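Cardboard boxes for long-term storage in an unheated loft?
Posted in Home storage and moving — May 9, 2024

Kirsty Yeoman
I have to clear a spare room and put the contents in the loft for almost 30 months. The loft is boarded, felted and ventilated at the eaves, with no heating. Humidity up there was 8 points higher than on the landing below when I checked in March. Contents are paper files, some glassware, bed linen and a quantity of small household things that don't belong to any set. I have plenty of used cardboard boxes and would prefer not to buy plastic. Is single-wall card good enough, and does it matter whether the boxes are closed with tape or folded shut?

Zinhle Botha
Single-wall will do for linen if you don't stack it. For paper files use double-wall, because the load is dense and the base gives way before the sides do. Card loses a good part of its stacking strength as it takes up moisture, and a loft in winter is where that happens. The rating printed on the base was measured on a new box in dry conditions, so allow a wide margin.
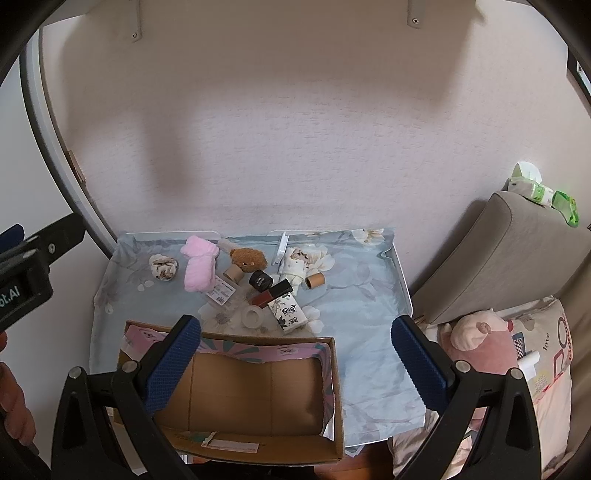 Tape the base along the centre seam and across both ends, so the tape forms an H. Folding the flaps over and under each other looks secure and isn't; the centre opens under load. Shallow boxes suit the small odds and ends better than deep ones. A brown open-topped one with a patterned lining, like the one on the flowered cloth, is about the right shape for this: the contents can be laid out so that each item is visible from above. It also has its small white label near the front rim, where it can be read when the box is on a shelf. Labels on the lid are no use once another box is on top.

Keep everything off the boards on battens, and leave a gap between the stack and the slope of the roof. Don't wrap card boxes in polythene. Any moisture already in the card and contents stays inside and condenses on the first cold night.

Glassware goes upright, never on its side, with a divider between each piece. Use plain paper. Newsprint marks pale glazes over a long period.

Igor Malý
just use plastic tubs. I had 560 old magazines in card in a garage and the bottom ones went to mush. Drito do a clip lid one which is fine.

Kirsty Yeoman
Thanks both. Was the garage floor concrete, Igor? I would expect that to be worse than boards.

Igor Malý
concrete yes

Marlene Lacerda
A clip-lid tub is not sealed, so it behaves much as card does for humidity, only more slowly. It does keep out drips and silverfish, and I would use tubs for the paper and nothing else. Put the files in on a dry day after they have been in a heated room for a week or so.

One addition to Zinhle's reply: check the load on the loft floor before the paper goes up. Many ceiling joists were sized for light storage only. Spread the files along the edges, over the supporting walls, and keep the middle for linen.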